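August, a bit after ten in the morning

Slept badly, woke up cross, and then put my foot down on something crackly before I'd even found my glasses. So that's how the day started! I've been telling myself all week that I'd do the floor "after the translation" and the translation is still 52 pages from being finished, so at some point I had to admit the floor was never going to come after anything.

I don't know how it gets like this in one room. I eat at the desk, I drink at the desk, I open my mail at the desk, and then the wrappers slide off and go live on the carpet like they're paying rent. The carpet is that brownish beige that hides everything until the light comes in sideways, and this morning the light came in sideways.

Had coffee first. Two coffees. Then Nelli Pitkänen called and talked for ages about the new apartment in Josville, which has a balcony and a bathtub and a closet you can walk into (she said this twice, the walking into). I am happy for her. I'm also a person with one room and slippers all over the floor, so I was happy for her in a small voice. She wants me to come look at it before the end of the month and bring the blue casserole dish back, which I'd forgotten I had. It must be in the kitchen somewhere behind the big pot.

She asked what I was doing today and I said cleaning, and she laughed for longer than I thought was fair.

Around noon

Lunch was toast and the last of the herring. Wrote a grocery list on the back of the Gredberg envelope, which had the bill in it, so now the bill is probably going shopping with me. Need: bags for the bin, dish soap, onions, rye bread, something for Ulla.

Ulla Savolainen is coming to stay for four nights and she's getting the bed, no arguments, I've already decided. I'll take the mattress at the downstairs neighbor's. Ulla won't say a word about the mess, she never does, she just quietly picks things up while she's talking to you and then you look around and your whole room is tidy and you feel like a raccoon. I can't go through that again. Last time in Harju she folded every towel I owned while telling me about her knee.

So, the floor. I didn't want to start with the desk or I'd end up reading old letters until supper (I know myself by now). Floor first, and no sitting down. The little bin goes by the low cabinet under the desk, on the carpet where you can reach it, with a clear bag folded over the rim.

I'd forgotten how much I like that desk when there's some air around it. It's so long, and the wood goes a kind of honey color, and the end panel has those darker stripes running up it that I always end up staring at when I'm on the phone. The low cabinet doesn't hold much. I bought it thinking I'd be a person with folders. It has little holes drilled on the inside for I'm not sure what, another shelf I guess, and I lost the instructions two moves ago. There are still cardboard boxes up on the left end of the desk too, and those are tomorrow's problem.

What I'd like written down, for the next time I complain that I'm a basically neat person: the red snack packages. Red! With the white writing! I have no memory of eating that many of anything. The store in Grondton had them on a shelf by the register and I suppose I went a little wild. Then tissues, and paper, and lids, and that water bottle with the green label that I swear I've been refilling since spring.
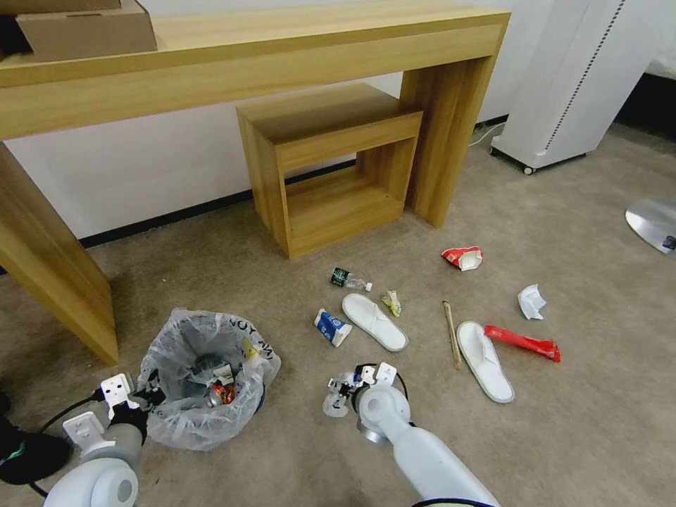

Slippers and litter all over, and the two boxes at the end of the desk.
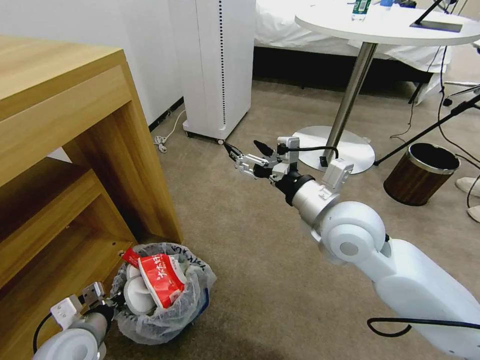 Red package on top of the heap.

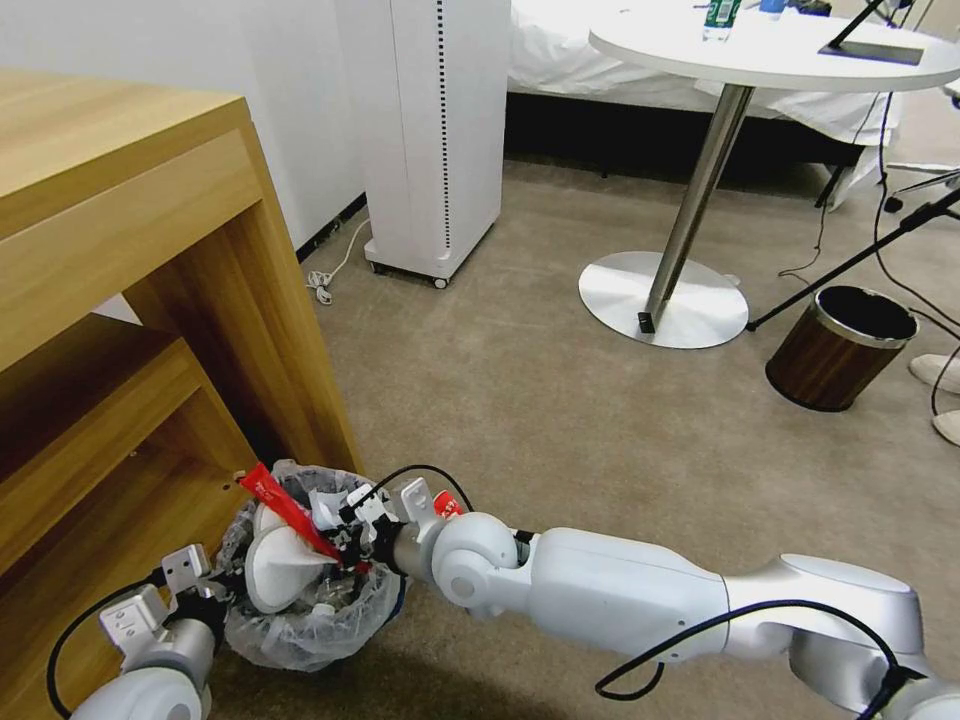 The long red one over the bin, with the bed at the back.
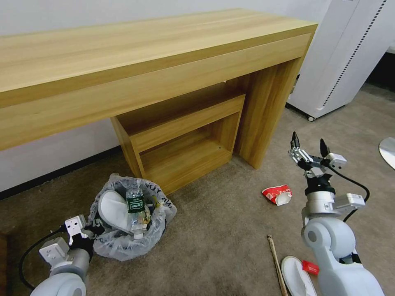

Water bottle, standing in with the rest of it.

Evening, almost nine

Walked to the store and back, 500 steps there according to my phone and 167 more if you go the long way past the bakery, and I went the long way. Got the bags, the onions, the bread. Forgot the dish soap. Got Ulla a tin of the ginger cookies and have so far not opened it.

The bill came home safe in my coat pocket, folded around the receipt. I'll pay it tomorrow. I also found the blue casserole dish, and there was a potato peeler in it that I've been missing for months, so Nelli gets her dish and I get my peeler and everyone's better off.

Did six pages after supper, slowly. The chapter on boat varnish is killing me. There's one word that could mean "sticky" or "nearly dry," and if you're varnishing a boat I imagine you'd want to know which. Left it blank with a pencil mark and moved on.

Tomorrow: dish soap, sheets, boxes (maybe), call the neighbor about the mattress. And write to Ulla and ask which train — she told me already, and I wrote it down on something, and I have a bad feeling it was on the floor.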